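Lilden Jewellery Swap — your questions

Updated January 2018. Still adding to this so check back.

What is it?
A swap for jewellery you don't wear any more. Bring some, take some. Run out of the back room at Macapagal House, twice a year, next one in July.

Do I need to book?
Yes please. Only room for 100 and it fills up. Email through the Flusiter page, not by text.

What does it cost?
Nothing to get in. Tea is extra.

How do the tokens work?
One token per piece you hand in. Sets of earrings count as one, sorry. Tokens don't carry over to the next swap.

Can I bring rings?
Yes, any size. Put the size on the tag if you know it. If you don't, leave it blank, we have a sizer at the desk.
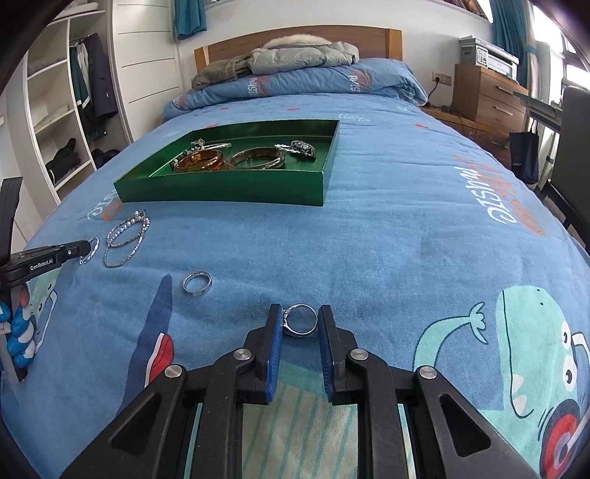
Silver rings with patterned bands.

Does it have to be real silver or gold?
No. Costume stuff is fine and goes quickest. If it's hallmarked say so on the tag — we dont test metal.

What won't you take?
Watches, odd earrings, anything with a broken clasp. Pierced earrings only if they've been cleaned first.

What about bangles and bracelets?
Very welcome, we never have enough. Wrap the chunky ones separately or they knock against the rest and chip. Old plastics can smell a bit, a wipe with a damp cloth is plenty.

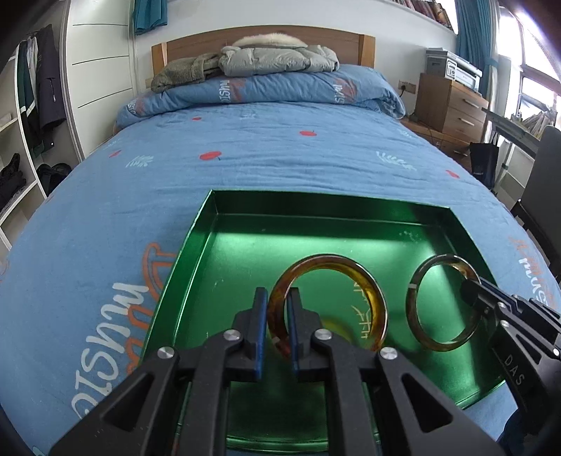
Two bangles in brown and amber shades, green tray.

Can I get a piece back if I change my mind?
Before the doors open, yes. After that it's gone.

What happens to the leftovers?
Erno, the charity shop on the high street, has them. Last year's two swaps moved 1,160 pieces between them, so there isnt usually much.

Parking?
Not at the hall. Use the 108 bus, stops opposite.

Can children come?
With an adult, yes. No token needed for the bead box.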